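My cabinet has too many mugs in it.

I know this because the door stopped closing sometime last December, and instead of doing anything about it I started leaving it open and walking into the corner of it with my forehead. I have a little dent now. It's fine.

The mugs just show up! There's one from the Presgate street fair with a chip you only find with your lip. There's the giant one my cousin gave me that holds an entire can of soup (I have tested this). There's a brown one from the Plostwood diner, which closed, so obviously I can never get rid of it. And there are the four that came with the apartment, which I don't even like, and which I use every single day because they're in front.

So I finally broke down and decided I wanted a mug tree. My grandmother had one on Sutter Street, right by the bread box, and I used to get yelled at for spinning it. Hers was dark and shiny and a little sticky, the way everything near her stove was. I wanted a lighter one. Pale wood, plain post, pegs going up at an angle so nothing slides off when I bump the counter, because I am going to bump the counter.
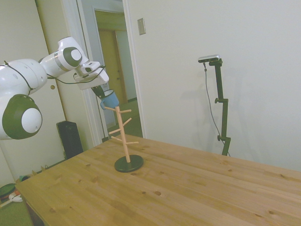 How many mugs does a mug tree hold?

Usually one per peg, so a tree with six pegs gives you room for six mugs, as long as they aren't so fat that they knock into their neighbors.

The fat part is where I ran into trouble. Soup mug does not go on a tree. Soup mug barely goes on a shelf. I tried it on a top peg at the store and the whole stand leaned over like it was listening to me, and the guy at the register looked up, and I put it back and pretended to read the label on a colander. (Yes, I brought my own mug to the store. It was in my bag. I was being thorough.)

Small mugs are the way to go. I have a little blue one that I'd forgotten all about, shoved way in the back behind the gravy boat, and it's the perfect size for this kind of thing. It holds maybe four swallows of coffee. My friend Dardo Cabral says that's an espresso cup and I've been using it wrong for years, but it has a regular mug handle and I'm calling it a mug.

The other thing I've figured out is to fill the low pegs first. If you start at the top it gets wobbly, and if you put everything on one side it gets really wobbly. Left, right, left, right, and then the light ones up high. I turn all the handles the same way too, which does nothing, but I like it.

As for the rest of the cabinet, I pulled out 5 mugs to give away and then took two of them back out of the bag before I got to the car. The diner one was one of those. I don't know what I was thinking, putting it in there in the first place.

The door still doesn't close all the way. I think the gravy boat might be next.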